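Kidside Gallery: The Shoe Shelf

Welcome to the gallery of the Kidside clothing room. In June we moved all the shoes and slippers out of bags and onto proper shelves.

The room is on the ground floor of the old Dodell building, next to the bicycle parking. It is open on Sunday, from two o'clock until five. You can bring up to 17 pieces at one time - more than this is difficult for us to check in the same afternoon.

Please tie the shoes together by their laces, or put a rubber band around slippers. A single shoe is very hard to match again after it goes in the big bin. Rain boots go on the lowest shelf, house shoes in the middle, and winter boots wait in the back until the cold months.

We clean the soles with a soft brush and warm soapy water. For knitted fabric we use only a damp cloth, and we let it dry slowly near the window.

Shoes, dark colors

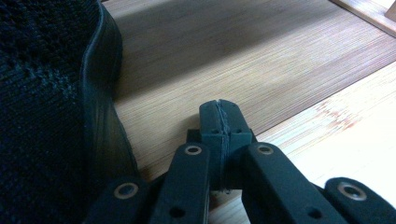
Dark woven or knit fabric with small pills on it, and a smooth black rim along the side.

Comments

Grímsdóttir: For pills on knitted things I use a cheap fabric comb, always in one direction and with very little pressure. A razor is faster but it made a hole in my son's slippers. Do you also take adult sizes, or only children's?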